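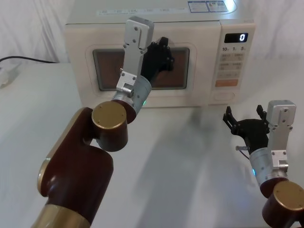 Jidstead Kitchen Words is a list of 1,751 everyday words and phrases used in home cooking, given in British English with plain definitions. It was put together for adult learners and for the people who write recipe leaflets for them. Each entry covers one sense only, so "door" appears under appliances, with a usage note on the viewing window set into a microwave door, and again under cupboards. Regional words are marked with the area they come from.

## Contents

- entries.csv - the word, part of speech, definition and one sample sentence
- regional.csv - 142 words with a regional label
- changes.txt - what was altered in each release

## How it was made

Melur Kusuma drew up the first list from recipe cards handed in at evening classes in Jidstead. Lesia Stetsiuk wrote the definitions, keeping each one under 29 words. Obaidul Biswas checked the regional labels and took out 60 entries that only one speaker knew.

## Known problems

Baking is covered better than frying. Plurals are not listed unless they are irregular. "Pudding" still has two definitions that overlap - we have not settled which to keep.

## Use

Free to copy for teaching. Please name the list if you print from it. Corrections are welcome, with the word and the sentence you heard it in.

Updated June, by Zewditu Tilahun

Related:
Tusik Market Words
Kahsay Spelling List
Fovutach Bread Terms

Contact: Natnael Lencho | Copyright Jidstead Kitchen Words | Back to top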